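# Fitting a tablecloth to a square table

2019-11-23

The cloth has been on the table since April and I have finally settled how it should be measured, washed and laid, so these are my notes.
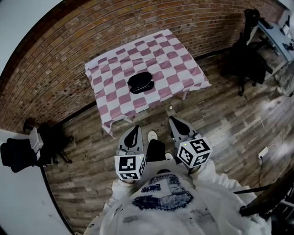 The table came from Brundwood, second-hand, and the listing gave the top as 1000 x 1000 mm. I checked it with a steel rule before ordering anything. One side was true. The side next to it was 4 mm short, and the diagonals differed by slightly more than I would like. None of this matters when the top is bare. Under a plain cloth it doesn't matter much either. Under a check it does, as the squares give the eye a grid to compare with the edge, and a small error runs the whole length of the side.

I chose a large check in pink and white all the same. The wall behind the table is red brick and curved, and a small pattern against that much mortar line looked fussy when I tried a sample. The big squares are calmer. The pink is a dusty one and sits well next to the brick.

## Size

The usual advice is to pick the drop first, then add twice the drop to the length of the top. That is correct for a finished cloth. If you are buying fabric to hem yourself, you also need the hem allowance on each side, plus something for shrinkage. I had a length from Valdovinos, sold as pre-washed, and washed it again anyway. It lost a little in the warp and hardly anything in the weft. Had I cut it first, the squares would have ended up as rectangles with the hems already in.

Gaëtan Fleury, who used to do upholstery, told me to cut along the check and ignore the table. I did the opposite on my first attempt and had to unpick it. Cut along the line between two rows of squares, fold the hem to a fixed width, press it, fold again, press again, then stitch. The iron does most of the work. If the check is woven and has gone out of square in the wash, pull it diagonally while damp until the corners look right and let it dry flat.

## Laying it

A square table against a straight wall is simple: push it back, centre the cloth, done. Against a curved wall the back edge touches at one or two points at most and leaves gaps elsewhere. The cloth hangs into those gaps, and when the table is pushed home the fabric gets nipped between the edge and the brick. That drags the whole thing backwards and the front drop ends up short.

My order of work is now:

1. Pull the table out by a hand's width.
2. Find the middle of the cloth by folding it in 2 both ways and pressing the crease with a thumbnail.
3. Open it on the table with the crease on the centre mark.
4. Line up one row of squares with the front edge and leave the back to look after itself.
5. Push the table back while holding the rear drop flat.

Even so, a corner tends to gather. The surplus at a square corner has to go somewhere, and it forms a loose fold that droops beside the leg. You can pin it, or use weights. I bought a set of clip-on weights from Cirkero and took them off again after a week - they pulled the hem into points and knocked against the table leg whenever someone sat down. The fold stays as it is.

Brick also sheds. There is a fine grit along the back of the table that works into the cloth, and if it goes into the machine unshaken it ends up in the door seal. I shake the cloth outside first and wipe the bricks at table height with a dry brush. A damp one just makes paste.

## Keeping it clear

I had hoped that a decent cloth would stop the table from collecting things. It has not. Soft items are harmless, but keys are bad for the weave, and anything with a rough base will pull a thread sooner or later. I have put an Ustness tray by the door for keys and post, with partial success.

For washing I use a cool cycle, inside out where the hem allows it, and dry it away from the sun. The pink has held so far. I iron it while slightly damp, from the centre outwards, always along the rows. Ironing across the diagonal stretches it and undoes the squaring described earlier.

Still to do: shim the leg nearest the wall, and find out whether the same fabric comes in a napkin weight.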